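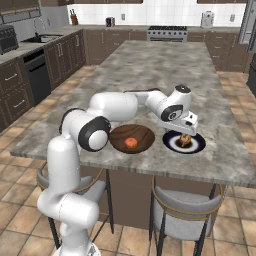 Search this site Go Clear

Home News Members Workshops Back issues Contact

Comparing two grippers and two controllers in the kitchen model

July. By the newsletter editor

The July round of gripper tests is finished and the results have been passed to the people who asked for them. What follows is a short account for everybody else, with the settings at the end for anyone who wants to repeat the runs.

The question was a narrow one. The Undex hand is the parallel gripper we have used from the start. The Closico hand is the newer one, with slightly softer finger pads and a shorter stroke. Several members had asked whether it was worth changing over for small food items, where the Undex tends to close too high and push the item along. We also had the Drakier controller on trial against our own, so it made sense to run both hands under both controllers while the kitchen was set up. That makes 4 combinations. Each was given 20 attempts at the same job: pick a small item up from one plate and put it down on another.

All of it was done in simulation. We know that some members would sooner see results from the bench, and the bench runs will follow once the second mounting plate has been machined. The simulated kitchen has the advantage that every attempt can start from the same place, and a dropped item costs nothing but the time to reset.

The Undex hand under our own controller managed 16 of its 20. Three of the four misses were the old fault, with the fingers closing on the top of the item and squeezing it out sideways. The fourth was a planning failure and the arm did not leave its starting position. The Closico hand under the same controller also managed 16, but missed in a different way. It gripped well and then let go early over the second plate, so that the item landed on the rim or beside it. We think this is down to the release threshold, which was copied across from the Undex settings and never tuned.

Changing to the Drakier controller made more difference than changing the hand. Its approach is slower over the last few centimetres and it settles before closing, which cured most of the sideways squeezing. The drawback is time. An attempt takes a good deal longer from start to finish, and anyone who has sat through a full set will know how that adds up over an afternoon.

There was one nuisance with the Drakier that we did not expect. If the wrist is asked to turn while the arm is still lowering, it sometimes chooses the long way round and the elbow swings out. Nothing was hit during these runs, but on the bench that would be a worry, and we have asked the suppliers whether the wrist limits can be set separately. At the moment they can only be set for the whole arm.

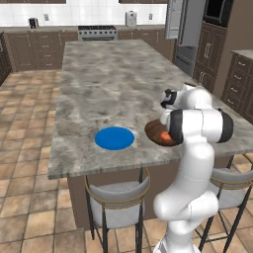
Camera placement took up more of our time than the hands did. The Dönmez tracking package needs to see the item and the fingers together, and this is easy to arrange until the arm comes down over the worktop. With the view from the stool side of the island, the small orange item on the brown wooden piece is right beside the white arm, and the plain blue disc out to the left is far easier to pick out. A bright, flat shape against mottled grey stone gives the tracker very little trouble. A small item close to the arm gives it a lot, and the confidence score falls away just when the controller is relying on it most.

We tried raising the view and then moving it further along the island. Raising it helped with the item but lost the fingertips behind the hand. Moving it along was better, though the stone pattern began to produce false edges at the shallower angle. In the end we kept the original position and added a second view from the other side for the last part of the approach. The Dönmez package can switch between the two without restarting. There is a short pause when it does, and this is included in the timings.

Members who want to repeat the runs should use version 3 of the kitchen file. Earlier versions have the worktop friction set too low and items will slide when touched. Leave the lighting at its default, as the tracker was calibrated with it. The Closico release threshold should be raised before starting, and please send in the value you used along with your results.

We have not settled on either hand yet. The Closico will get another full set with the threshold corrected, under our own controller only, and the Drakier trial licence has been extended so that the wrist question can be looked at properly. Requests for other items or plates to be included should reach us before the next issue goes out.

Previous item Next item Back to top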